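Hamorell Table Room: Frequently Asked Questions

Last updated December 22, 2024

General

What is the Table Room?

The Table Room is the sorting and trading space on the ground floor of the Hamorell building in Cundevstead. It is used for opening, sorting, sleeving and trading collectible card packs. Tables are booked by the hour. Cards and packs are not sold at the tables. Sales are handled at the front counter by Tunetti.

Do I need a membership?

No. Members book up to 14 days ahead and non-members up to two days ahead. The hourly rate is the same.

How long can I keep a table?

The maximum booking is 3 hours. It can be extended at the counter if the next slot is free. Extensions are charged by the full hour.

Can I change tables after booking?

Yes, if another table of the same size is open. Tell the counter first so the booking number can be moved. Do not move the furniture between tables.

Packs and storage

Can I bring sealed packs bought elsewhere?

Yes. Declare full boxes on arrival. The counter puts a dated sticker on the outer carton, and the carton leaves with the same sticker. Loose packs do not need to be declared.

How should unopened packs be kept on the table?

Keep unopened packs in one group on the side of the table opposite your trading partner. Packs can be stacked flat if the stack is stable. Avoid standing them on edge against a panel or a box. They slide, the top seal takes the weight, and a bent seal lowers the trade value even when the cards are fine.

Wrapped and unwrapped packs should be kept in separate groups. Clear outer film snags on the crimped ends of other packs.

What is the storage limit?

Lockers are available in two sizes. The small locker holds one standard booster box with lid closed. The large locker holds four. Lockers are cleared on the last day of July each year. Contents left after that date are bagged, labeled with the locker number and held at the counter for 30 days.

Do you supply sleeves and top loaders?

Penny sleeves are included with a booking, up to 100 per table. Top loaders, semi-rigid holders and team bags are sold at the counter. The Fragkou 427 storage box fits the large locker without modification. The Fragkou 567 does not fit either locker and must be taken home.

Can packs be weighed?

No. Scales of any kind are not permitted in the room, including pocket scales and phone scale attachments. Packs that have been weighed elsewhere must be described as weighed when offered for trade.

What happens to empty wrappers?

Put foil wrappers in the gray bin and clear film in the white bin. Cardboard goes flat in the rack by the exit. Check each wrapper before throwing it out. Staff do not search bins for missing cards after the end of a booking.

Tables and equipment

Can I use a laptop at the table?

Yes. Place it behind the partition panel or on the raised section where the table has one. The main surface is for packs and cards. Stickers, inventory sheets and pens should also stay on the laptop side.

Where should the charger and cable go?

Run the cable along the partition side and coil any spare length. A cable that loops across the tabletop catches on packs and sleeves each time the laptop is moved. The adapter should sit on the floor or against the back edge. Do not stand it on packs or on sleeved cards; the case gets warm enough to curl foil cards.

Can I keep my phone on the table?

Yes. Phones are commonly used for price lookups and set lists. Keep the phone to one side, clear of the packs, and set alerts to silent. Calls are taken in the hallway.

What does a table look like in use?

Layouts vary with the number of packs and the devices brought. The partition separates the laptop from the main surface, and the rest of the table is free for packs. Small items spread quickly, so we recommend gathering them into one group before any trade starts. Packs left in several places are the most common cause of disputed counts. 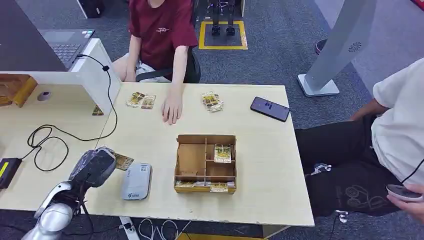
Card packs on a light wooden table, with a laptop behind the white partition and a phone on the right.

Are drinks allowed?

Closed bottles only, and on the floor. Cups, cans and open containers must stay in the front area. Food is not allowed past the counter.

Is there a surface mat?

Mats are available on request. A mat is recommended for opening packs with textured or foil cards, where bare wood can mark the edge of a card when it is picked up. Return the mat rolled with the printed side out.

Trading

How is a sealed pack trade recorded?

Both parties fill in one line on the trade sheet: set name, number of packs, condition of the seals and table number. Each party keeps a copy. Trades of fewer than three packs do not need a sheet, but the counter will provide one if asked.

What counts as a damaged seal?

A seal is damaged if the crimp is open at any point, if the foil is split, or if glue is visible along the back seam. Creases and scuffs on the front of a pack are cosmetic and do not need to be declared. Crinkled outer film is also cosmetic.

Can I reverse a trade?

Only before either party opens a pack. Once one pack from the trade is open, the trade is final for all packs on the same line of the sheet.

Does the room settle disputes?

Staff can read the trade sheet and confirm what was written. They do not set prices, grade cards or decide on authenticity.

Leaving the table

What needs to be done at the end of a booking?

Count packs against your own list before putting anything in a bag. Clear the organizer if your table has one, unplug the adapter, and check behind the partition and under the laptop. Chairs are pushed in. The counter closes the booking when the table number card is returned.

I left something behind. How do I get it back?

Write to the counter with the table number and the start time of your booking. Describe the item by set and quantity. Sealed packs are kept for 30 days and single cards for 14. Items are released only against the booking number.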